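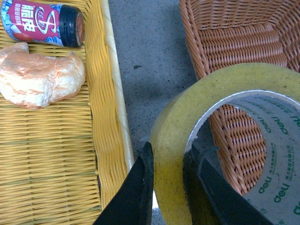
Does the direction in which a seam is pressed change the finished size of a pieced block? In our samples it did, but the change was small and depended on the thickness of the thread more than on the fabric.

## 4. Pressing direction and block size

Section 3 dealt with cutting error. We now turn to what happens after the pieces are sewn. Most quilt patterns tell the maker to press seams to one side, usually toward the darker fabric, and a smaller number tell the maker to press them open. The patterns seldom say what difference this makes to the block. Experienced quilters we spoke with held firm views on the matter, and the views did not agree.

All blocks in this part of the study were nine-patch blocks in plain cotton. They were sewn by the same two people, Indira Kandasamy and Balakrishnan Iyer, on the same machine, with the needle position left alone between blocks. Half the blocks were pressed open and half were pressed to one side. A dry iron was used throughout. Blocks were left flat overnight before they were measured along both center lines.

Two threads were compared. Kaimal is a fine cotton thread sold for piecing. Menov is a heavier cotton that many of our participants also use for garment work. We chose them because they were already in use in the sewing room and the sewers knew how each behaved in the bobbin.

### 4.1 Fold loss

When a seam is pressed to one side, a little fabric is taken up in the turn over the thread. We call this fold loss. It happens at every seam, so a block with many narrow pieces loses more than a block with a few wide ones. Open seams also lose some width – the fabric still has to bend – but each side bends only once and lies flatter.

With the Kaimal thread, the two groups of blocks were hard to tell apart by ruler. With the Menov thread, blocks pressed to one side came out visibly small against the template, and the shortfall was nearly the same in both directions. Neither sewer had noticed it before the blocks were laid side by side.

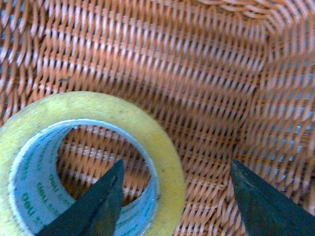
### 4.2 Matching at the corners

Size is only one reason to prefer a pressing method. Seams pressed in opposite directions lock against each other when rows are joined, and both sewers said this helped them match corners without pins. Open seams gave no such help. Kandasamy pinned every corner in the open blocks and Iyer pinned only the center ones, so the two sets of open blocks should be compared with care.

Corners were scored by eye on a scale used in the earlier Modevley blocks, where a score of seven or more means that the points meet at normal viewing distance. Side-pressed blocks did better on this scale, even where they had come out small. A quilter who cares most about crisp corners may reasonably accept some fold loss and correct for it by sewing a slightly narrower seam.

Figure 1. Roll of packing tape in a woven basket.

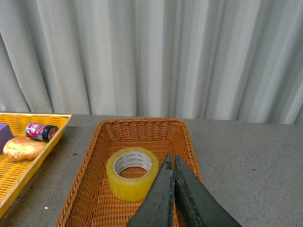 ### 4.3 Limits of the pressing samples

Five blocks were set aside because the iron had stretched an edge. They are left out of the comparison but kept with the rest of the Drorton set. We did not test steam, starch or prewashed fabric, any of which could change the fold. Washing after quilting was also outside this part of the work and is taken up in Section 5.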